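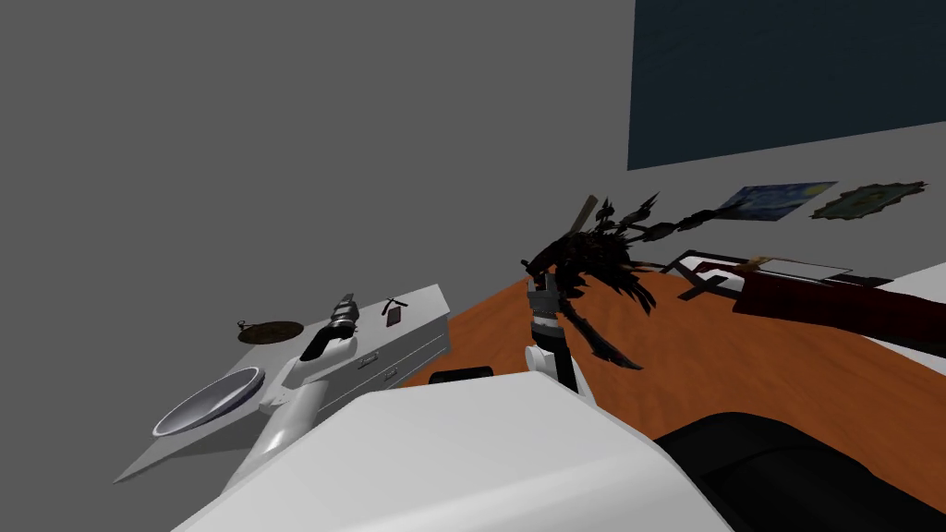

4.2 Rules for scene setup and scoring

Every trial in Urnen follows the same written rules, which were fixed in April before any policy was run. A trial begins with both arms still and ends when the operator's script reports success, a fault, or a timeout. We do not restart a trial because it looks bad. If the simulator crashes, the trial is logged as void and the seed is run again once.

Figure 3. A simulated desk workspace in Urnen. One gripper is near the back of the white cabinet and the other is by the spiky decorative object on the desk.

Objects that play no part in the task stay in the room. Earlier benchmarks, including our own Flurkley set, used bare surfaces, and the scores did not carry over well to cluttered ones. We therefore ask that wall pictures, furniture and small desk items be kept as they are in the released scene files. Teams may change textures for training but not for testing.

Contact is scored separately from success. Any touch between an arm and an object outside the task list counts as a contact event, even if the object does not move. Thin or pointed shapes need extra care here — a simple collision hull can fill the gaps between the points and report a touch that never took place. For such objects we require a split mesh, and the mesh version must be named in the report.

We released 849 scenes, of which 191 are held out for testing. Each policy is run on all held-out scenes with the same seeds. Reports must give the success rate, the contact count and the number of void trials, in that order. A result with more than 11 void trials is not accepted into the table.

Two annotators checked the contact logs by hand for 100 trials. Where they disagreed, Flor Flores made the final call using the rules above. Most disagreements came from the robot's own body blocking the view of the desk, so the current version of the rules asks for a second viewpoint whenever a contact is disputed. The Restrepo baseline was scored before this change and has been scored again under the new rule.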